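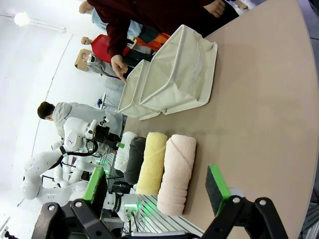
Keeping Dividend Paperwork in Order at Home

Fund statements and dividend slips arrive in small amounts all year and are needed all at once. The method below takes one drawer and a ledger.

1. Use one folder per account, labeled with the broker's name and the last 4 digits of the account number.

2. Enter each payment on the day it posts. Columns: pay date, holding, shares, gross amount, tax withheld, net amount. A payment of $259 gross with tax withheld is entered as $259, with the tax in its own column.

3. Record reinvested dividends as 2 lines – the cash received, then the purchase. The second line becomes part of your cost basis and will be needed when you sell.

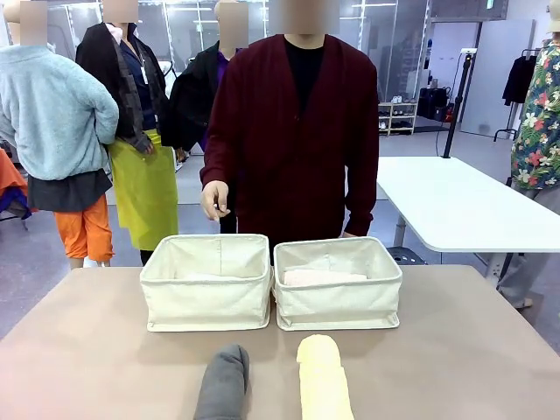
A reinvestment often buys a fraction of a share. Copy the fraction to as many decimals as the statement shows; rounded figures drift over the years.

4. Each January, total the gross column and compare it with the year-end tax form. Small differences usually come from a payment declared in one year and paid in the next.

5. Keep purchase confirmations until the position is closed and the return for that year is out of its review period. Monthly statements can be shredded once the annual one agrees with them.

Vilgot Backlund
Updated Apr 13, 2022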